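Workshop > Notebooks > Stone bench > Sealers

We use cookies to remember your settings. Accept / Manage

21 August 2018

Prekora, second round. I said after the first round that I wouldn't write anything down until the samples had been left alone for a decent stretch, and they now have been, so I have run out of excuses.

For anyone joining from the other bench: Prekora is the penetrating sealer that Minside wants us to switch to for all kitchen work. The claim on the can is that it stops oil and wine in marble, doesn't change the color of the stone, and needs no second coat. Three claims, and the sales sheet proves each one with the same photo of a bead of water. I have nothing against a bead of water. You can get one with furniture wax, or with a greasy thumb.

Setup as before. Offcuts from the Brynjólfsdóttir job, all cut from one slab, honed to the same grit, rinsed and left on the rack until the weights stopped moving. Half got Prekora, a quarter got our usual sealer, a quarter got nothing. Batch number on the Prekora can is 1641. Vichien numbered the backs in pencil and I asked him not to tell me which was which. He kept to that better than I expected, apart from one piece where the sealer had run down the side and dried there, so I knew anyway. That one is out of the averages.

Stain test: olive oil, red wine, strong coffee, and the yellow curry paste that Chalerm brought from home after saying our test was soft. A spot of each on every piece, covered with a watch glass, left 18 hours, wiped with plain water, then with the mild soap.

Coffee: no difference worth arguing over. Even the bare pieces came nearly clean. I suspect we leave coffee in the test out of habit.

Oil: bare stone went dark and stayed dark. Both sealers held, with a faint ring on two of the Prekora pieces. Our usual stuff had one ring too, but there are fewer of those pieces, so I can't call that a win for either.

Wine: here I have to be careful. The Prekora pieces have no red in them at all, and Orathai was ready to order a case on the strength of that. But run a fingernail over the spots and the surface is rougher than the stone next to it. That's etching. The acid has eaten the finish, and a sealer sitting down in the pores was never going to prevent that. The sales sheet says "protects against wine." A customer who reads that will leave a glass on the counter overnight and then call us about the dull circle. I'd like that sentence struck out of anything we hand over, whichever product we use.

Curry paste: beat everything. Chalerm is pleased. Yellow on bare, yellow on ours, yellow on Prekora, only slightly paler on the last. I would not put money on "slightly."

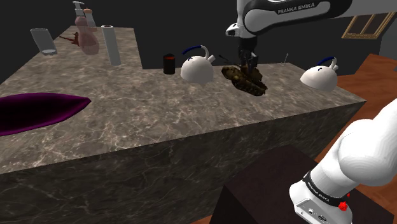 The color claim is the one I trust least, and also the one I'm worst placed to test. Wajid and I both tried sorting the dry pieces by eye into "darkened" and "not darkened," separately, with the spots masked off. We agreed on fewer than I'd like, and where we agreed we were sometimes both wrong according to Vichien's list. Part of the trouble is that we were holding the pieces at whatever angle suited us. The rendered counter shows how far that can lead you off: the top is a mottled gray-brown, the vertical front of the same stone looks much darker and close to green, and even the pale veins come across as thinner streaks down there. If I'd been handed those two faces as separate offcuts and asked which had been sealed, I would have picked the front without blinking. So from now on all pieces lie flat, side by side, under the same lamp, and no one picks one up. I should have set it up that way in the first place.

Repeated it flat this afternoon. Agreement got better. There does seem to be a small darkening on the Prekora pieces, mostly in the matrix and hardly any in the veins. Our usual sealer does it too, maybe a touch more. "Does not change the color" is too strong. "Changes it less than you would notice unless there is a bare piece beside it" I could live with, but that won't fit on a can.

Which brings up edges. Everyone tests the top, us included. On an actual counter the front face gets wet hands, dish towels, belts and whatever runs over the lip, and it was probably wiped with sealer in a hurry because it drips. Ketsara pulled up the complaint from the Rarkville kitchen, and it was the front edge near the sink, not the top. One complaint isn't a pattern, but I notice we have no edge pieces in this test. Next round should have at least 8 with a finished edge, stood upright, sealed in that position by whoever normally does it on site and not by me taking my time at the bench.

Second coat. Minside says not needed. Weights say the Prekora pieces took up less water than bare in the soak, fine, but the spread between pieces is wide enough that a second coat might well pull the bad ones in. I didn't try it. No cans left, and I'm not buying more to find out something the maker should have told us. Wajid thinks the spread comes from the slab and not from the sealer, and he may be right. The offcuts from near the vein are visibly tighter stone. If we do it again, match them in pairs.

Cost, before somebody asks: I was quoted a price per can if we take 100 and a very different price if we don't. We would be at it for years. And nobody at Minside could tell me the shelf life after opening, only that it was "excellent."

Where I've landed for now: it is a sealer. It works about as well as a sealer does. I see no reason to change over on this evidence, and I also see no reason to tell Orathai she can't use it on the two small jobs she has coming, as long as she writes down which ones and leaves an untreated offcut with each.

Still open:
— pieces go back on the rack, uncovered, and get looked at again in December for yellowing
— ask Minside for the actual test report behind the wine claim (asked once already, got the brochure)
— edge pieces, see above
— somebody please return the good watch glasses, I was using jar lids for the last four spots
— Chalerm to write down what is in the curry paste, or at least bring the same one next time

18 shares | 8 comments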